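From: Sidberg workshop list member
To: enatcombe-handtools
Date: 3/8/21
Subject: Re: How long should a demonstration be?

Hello all,

Thank you for such a good question, and sorry it has taken me so long to sit down to it. I've been meaning to write up how we do our recordings at Enatcombe since June, and your message has finally given me the push. These are from the gripper's own camera, all from the one table:
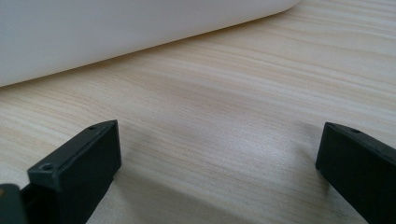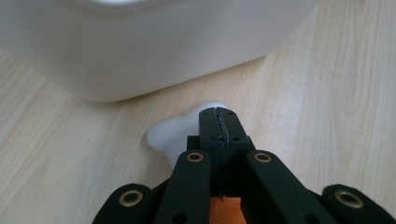
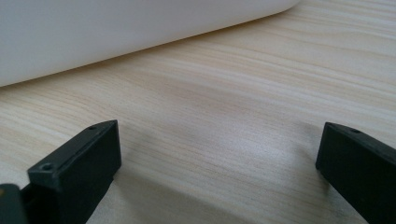 Jaws open over bare table in the first and last, right up to the small white piece in the middle one.

On 3/8 a list member wrote:
> We've just built our first hand-held gripper from the Bekine
> drawings and are keen to start teaching with it. Before we
> record a great heap of stuff, how long do you let each
> demonstration run? Do you start with the jaws already at the
> object, or well away from it? And does it matter what else
> is on the table?

To take the first part first, we keep them short. When we began we let people carry on for as long as they liked, tidying the whole table in one go, and it was lovely to watch and miserable to use afterwards. If somebody fumbled near the end we had to decide whether to throw away everything before it. Now it is one pick and one place, then stop, and the next one starts fresh. Our last set had 400 recordings in it and we kept all but 81 of them, a far better share than we ever managed with the long ones. I would love to get to 1000 before the autumn, but my wrists may have something to say about that!

As for where to begin, I'd say well away, with the jaws open, and come in at an easy pace. It is tempting to start right beside the thing you want, particularly when you've a lot to get through, but then the robot only ever learns the last little bit and is quite lost if it finds itself anywhere else. Do vary the side you come in from too. I am right-handed and our early recordings were dreadfully lopsided until a colleague had a turn.

Now, the table. We like a plain one with something large and pale left standing on it, and the small piece put down close by. White beside white is harder work, so I wouldn't begin there, but do get to it sooner than we did. Watch your own shadow as well. With the lamp overhead the tool throws a soft grey patch on the wood between the fingers, and if you record only under that one lamp you may find things go badly when you move to a brighter room. We did 2 evenings by the window for that very reason and I was glad of them.

One more thing, while I'm rambling. Do look at the camera view before you settle in for a long session. When the jaws are shut they can hide a good deal of a small object, and what seems perfectly clear from where you're standing can be half gone from where the robot will be looking. I now tilt my hand a touch on the way in so that there's a decent look at the piece before the fingers get there.

If you've been using the Dvořáček scripts for trimming the recordings, I'd be very interested to know how you get on with the newest version, as ours keeps chopping off the opening second and I can't find the setting for it.

Do write again when you've a few done, and send some along if you can. It's always a pleasure to see another tool up and running.

All the best from Enatcombe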